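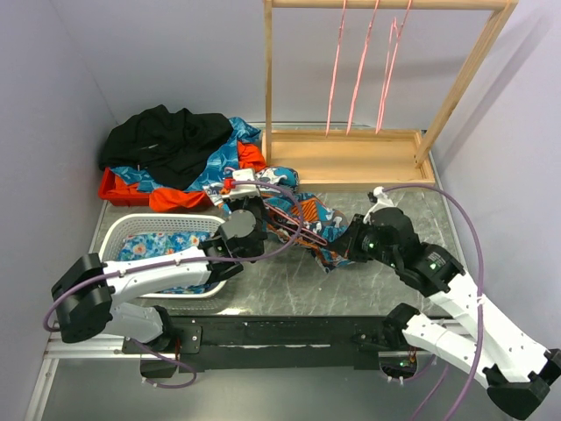
Stirico to open clothing swap room in former Hollenstein shop

The Stirico neighborhood center will open a permanent clothing swap room in January, giving residents a place to trade clean, wearable clothes at no cost. It will take over the ground floor of the old Hollenstein shoe repair shop, next door to the center's main entrance.

The swap has run as a twice-yearly event in the center's hall for the past 6 years. Demand has outgrown it. At the last one, the line reached the parking lot before the doors opened, and several racks of coats went unseen until the final hour.

"People would bring a bag at nine in the morning and we'd still be sorting it when they left," said Tươi Văn, who will manage the new room. "With a room we can take things in during the week, fold them or hang them up, and have them out before anyone comes to look."

Clothes brought to the desk will be checked for stains, tears and missing buttons, then sorted into trays. Shirts, blouses and dresses go on hangers. Knitwear, pants and children's clothes are folded and shelved by size. Pieces that need a small repair will be set aside for the mending table, which meets at the center in the evening twice a month.

Each visitor may bring up to 16 items at a time and will receive one credit for each item accepted. Credits can be used the same day or saved. Families with a child under 2 can take baby clothes without credits, a rule carried over from the hall event.

Winter coats will be handled separately. They count for two credits when brought in and cost two to take home. Shoes will be accepted if the soles are sound. The room will not take underwear, swimwear, pillows or bedding, and it has no space for curtains.

All clothes must be washed before they are dropped off. Văn said that was the most common problem at past swaps, when bags arrived straight from an attic or a garage. The center has one washer, and it will be kept for items that get dirty in the room itself.

The lease on the Hollenstein space runs for 4 years. Rent is being covered by the center's general fund and by a gift from Prunamen, the hardware store on the same block, which also supplied lumber for shelving. The shop had been vacant since the repair business moved across town, and the old counter has been kept for the drop-off desk.

Clothes that stay on the racks for two months will be moved out to make room. Most will go to the Mosum shelter, which has asked for men's pants and warm sweaters in particular. Worn cotton will be cut up for cleaning rags.

Some neighbors had asked whether the room would add to parking trouble on the block, where spaces are already short on weekday mornings. The center said drop-offs can be made from the rear alley, and that the afternoon opening was chosen to avoid the school run.

The room will be open from 2 p.m. to 6 p.m. on weekdays. Drop-offs will be accepted until 4 p.m. — after that, the desk will handle credits and checkout only. No appointment is needed, but anyone bringing more than two large bags is asked to call the center first.

Stirico is also looking for slim hangers, full-length mirrors and a steam iron in working order. These can be left at the main entrance during regular hours.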